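Stäbchen gehören in den Becher, nicht in die Schublade

Seit Traian Roman die Gemeinschaftsküche im zweiten Stock betreut, hat fast jeder Gegenstand dort einen festen Platz. Ein Gespräch über Besteck, Fliesen und die Frage, wie viele Pfannen ein Haus braucht.

Als Traian Roman die Küche im Haus Ardeleanu übernahm, ließ er erst einmal alles, wie es war. Zwei Wochen lang kochte er dort selbst, schnitt Zwiebeln, spülte ab und schrieb auf, wonach er suchen musste. «Am Ende standen auf dem Zettel vor allem kleine Sachen», sagt er. «Sparschäler, Dosenöffner, Stäbchen. Die Töpfe findet man immer.»

Danach räumte er sämtliche Schränke aus und legte eine Liste an. Er kam auf 597 Einzelteile, den Inhalt der Besteckschubladen eingerechnet. Dabei kochen im Haus regelmäßig 18 Leute, selten mehr als vier gleichzeitig. Was doppelt oder dreifach vorhanden war, kam in Kisten in den Keller. Wer etwas vermisste, durfte es bis Ende Mai zurückholen. Geholt wurden ein Nudelholz, zwei Reiben und eine Auflaufform.

Lộc Đinh wohnt seit sechs Jahren im Haus und kocht fast jeden Abend. Er war anfangs skeptisch. «Ich hatte meine Ecke, und in meiner Ecke wusste ich Bescheid», sagt er. Seine Essstäbchen lagen damals in der untersten Schublade, zusammen mit Schaschlikspießen, Gummibändern und Teelichtern. Die langen zum Kochen musste er schräg hineinlegen, damit die Lade überhaupt zuging. «Man greift hinein und hat erst mal einen Spieß im Finger.»

Auf seinen Vorschlag hin stehen die Stäbchen nun aufrecht in einem Becher an der gefliesten Wand. Die dünnen Enden zeigen nach unten, die dicken nach oben. So fasst man sie beim Herausnehmen an der Seite an, an der man sie ohnehin hält.

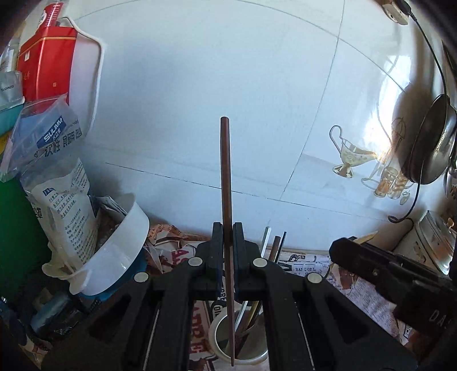

Küchengruppe Haus Ardeleanu

Der Becher ist weiß und rund. Die Stäbchen darin passen nur teilweise zusammen, es gibt helle und dunkle. Roman wollte zunächst einen einheitlichen Satz kaufen. Đinh riet ihm ab. «Die Farben helfen beim Sortieren. Zwei gleiche heraussuchen, fertig. Wenn alle gleich aussehen, aber verschieden lang sind, dauert es viel länger.»

Gestritten wurde über das Abtrocknen. Roman war dafür, gespülte Stäbchen gleich in den Becher zu stellen. Đinh bestand darauf, sie vorher auf einem Tuch liegen zu lassen. «Holz, das unten im Wasser steht, wird irgendwann grau und riecht», sagt er. Durchgesetzt hat sich das Tuch. Der Becher selbst wird einmal in der Woche ausgewaschen, das steht auf dem Plan neben der Tür, zwischen Kühlschrankfächern und Biomüll.

Die Fliesen dahinter sind älter als der Plan. Sie glänzen, sind blass blauweiß, und an einer Stelle kleben Küchenmotive: eine verzierte Sauciere auf einem goldbraunen Fuß, daneben ein Schneebesen und Glasgefäße. Mehrere im Haus hätten die Bilder gern entfernt. Roman war dagegen. «Ich habe nachgefragt, was neue Fliesen kosten. Mit Material und Arbeit waren wir bei 809 Euro. Dafür kaufe ich lieber eine anständige Dunstabzugshaube.» Đinh mag die Sauciere inzwischen. Benutzt hat er eine solche noch nie, bei ihm kommt die Soße im Topf auf den Tisch.

Für die Haube fehlt bislang noch Geld. Bis dahin gilt, dass beim Braten das Fenster offen steht und die Wand hinter dem Herd am selben Abend abgewischt wird. Roman nimmt dafür warmes Wasser mit einem Spritzer Spülmittel und reibt mit einem trockenen Tuch nach. In den Fugen hilft eine alte Zahnbürste. Von Scheuermilch hält er wenig, sie mache die Oberfläche auf Dauer stumpf, und an den Aufklebern löse sie die Ränder.

Ganz aufgegangen ist die neue Ordnung bisher nicht. Die Deckel der Vorratsdosen liegen weiterhin in einem Korb über der Spüle, und zu etwa 69 Deckeln gibt es deutlich weniger Dosen. Roman hat vorgeschlagen, einen Samstagvormittag lang alles auf den Tisch zu stellen und zusammenzusuchen, was passt. Gemeldet haben sich dafür bisher er selbst und Đinh.

Mit den Gewürzen soll es danach weitergehen. Sie stehen zurzeit nach Größe der Gläser, was nach Ansicht von Đinh keinem beim Kochen nützt. Er würde sie danach ordnen, wie oft sie gebraucht werden: Pfeffer, Paprika, Kreuzkümmel und Chili nach vorn, Lebkuchengewürz nach hinten. Roman möchte lieber das Alphabet. «Darüber reden wir noch», sagt Đinh und stellt den Reis auf.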